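Home | Forums | Store Owners | Search | Log in

Product recommendations on a small catalog - worth paying for?

prudandale_shop
We sell printed T-shirts and a few homewares, 500 items in total. Travater quoted us $60 a month for their recommendations add-on. Right now I pick the "you may also like" items by hand and it eats most of a morning whenever new stock comes in. Has anyone here paid for one of these at our size?

gstrachan
We ran Travater for two seasons. It was fine on the bestsellers. Anything new got no clicks, so it never got shown, so it got no clicks. I ended up pinning new items by hand, the job I was paying to get rid of.
Gavin Strachan

tallow_and_twine
Gavin, did you turn on the new item boost? It's under Rules, off by default. We have fewer products than the OP and ours get shown from day one.

gstrachan
Yes, it was on. It helped for the first week or so and then they dropped back down. Might be better now, I left in November.

seren_p
I'd fix your tags before you pay anybody. We moved from Travater to Tretport and the results were just as bad until I went through and gave every shirt a proper color, fit and theme. Half of ours only said "tee". After that even the free related-items block in our theme was decent.
Seren

prudandale_shop
Our tags are a mess, so fair point. What do you tag for theme? I have "slogan" and "floral" and not much else. 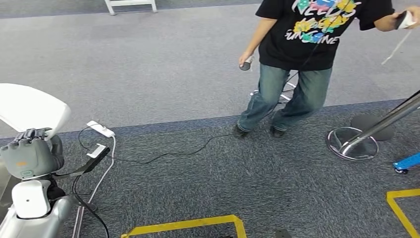

Lettering and flowers on a black tee

seren_p
Use both on a shirt with words and flowers. People look for one or the other and you want it to turn up either way. I keep it to 4 theme tags per shirt at most.

hobnail
Disagree on tags. Most shoppers never filter. I'd spend the $60 on better product photos and leave the related block alone.

seren_p
They don't have to filter. The block reads the tags to decide what goes together.

prudandale_shop
OK, tags first, then I'll try the Travater trial and watch the new stock. Thanks all.

Recent threads
Nava checkout - gift cards not applying
Moving 2 stores onto one stock list
Abandoned cart emails, how soon?
Size charts: page or pop-up?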